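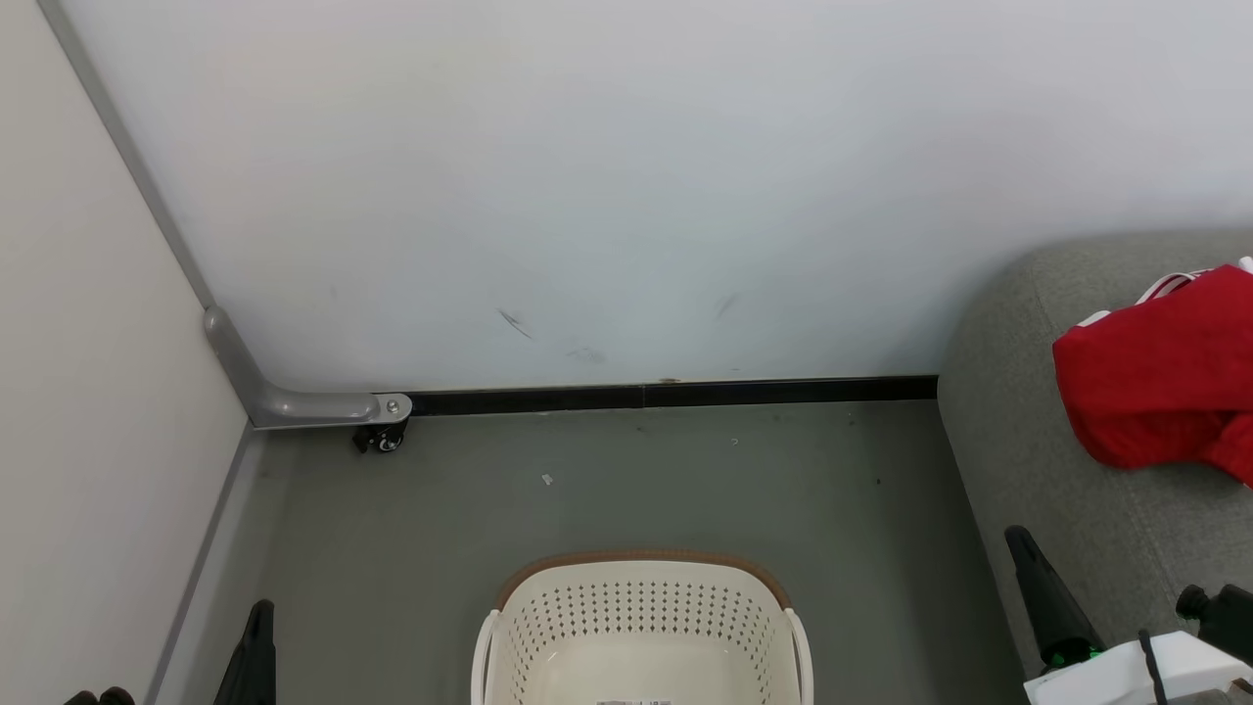

Reading time: 4 min

Home | Set-Up Guides | Planning | Parts | Contact

Filed under: Set-Up Guides / Before You Buy

Section 2. Planning and Budget for a Two-Arm Laundry Station

Read this section before you sign a quote. It covers the purchase of a two-arm unit for picking up and sorting clothes in a furnished room. Sections 3 through 5 assume the numbers below are already on paper, and Drestholm support will ask for them.

A sales demo is a poor guide to cost. The shirt has been chosen, the operator has picked up that same shirt all week, and the quote in the folder covers the arms and very little else. Price the job you have.

2.1 Write down the job

1. Name one task in one sentence. "Pick clothes up off the sofa and put them in the basket" is a task. "Help with laundry" is a wish, and vendors love to quote on it.

2. List the clothes by type. Include the awkward ones: straps, thin trim, anything that bunches.

3. Decide who steps in when a pick fails, and put that person's hours in the budget. Roscoe Alcantara left this line blank on his first plan and had to go back for more money in March.

4. Set the number of tries you will accept per item. We use 5. A vendor who counts only the last try is giving you a different number from the one you need.

2.2 Measure the room

1. Measure from the wall to the front of the seat, at floor level and again at seat height. Rounded arms and padded edges take up more reach than a floor plan shows.

2. Check anything on casters. A panel that can roll will sooner or later be somewhere else, and every saved position goes with it. Mark its place on the floor or lock it.

3. Put the basket where it will live and leave it there through all testing. Note the handle height.

4. Compare the cloth colors to the furniture. Red on gray is the easy case. Ask to see gray on gray before you believe a success rate.
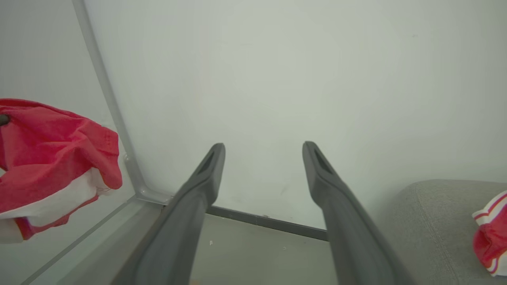

Fig. 2-1. Gripper fingers open near the wall, with red cloth to either side.

NOTE: The wrist camera sees its own fingers, and they take up a good share of the view. If a quote lists "full wrist vision," ask for a still from the wrist camera with the fingers open and another with them closed.

CAUTION: Do not run the arms toward a wall or seat until the reach limits in Section 4 are set. Finger damage from contact with furniture is not covered.

2.3 Build the budget

1. Start with the quoted price for the unit.

2. Add spare fingers. The Gokix set is 862 dollars. Order it with the unit, whatever the salesperson says about how long the first set will last.

3. Add 2000 dollars for room changes: power, cable runs, floor marking, moving the sofa twice. Lyle Ferreira argued this down to almost nothing on the Roren site and then spent it anyway.

4. Add 29 hours of operator time for set-up and first trials. Use your own pay rate. If the vendor offers "free training," get the hours in writing.

5. Leave the savings line blank until Section 5 is done. A payback figure worked out before trials is a guess -- treat it like one.

2.4 Ask for a trial pick

1. Bring your own clothes to the trial. Do not let anyone fold them first.

2. Ask for a one-arm lift off the seat with the other gripper kept open and clear.

3. Watch where the cloth is pinched. A hold near one point can leave a lot of fabric hanging, and the other arm has to work past it.

4. Time the whole cycle, from the start command to the item in the basket. Write down every stop. 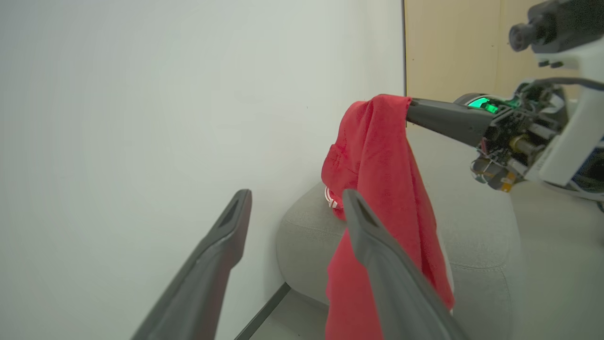 Fig. 2-2. Right gripper pinching the top edge of a red garment; left gripper open.

NOTE: A good lift proves a lift. It says nothing about the drop into the basket, so score the two separately on the trial sheet.

CAUTION: Keep hands out of the space between the arms while the unit is powered, including during pauses.

2.5 Sign-off

The buyer and the person who will run the station should both sign the planning sheet. If they disagree about step 3 of 2.1, stop and settle it. Send the signed sheet to Amos Begay at Drestholm with the room measurements attached. Quotes without measurements go to the bottom of the pile.

Next: Section 3, Unpacking and Mounting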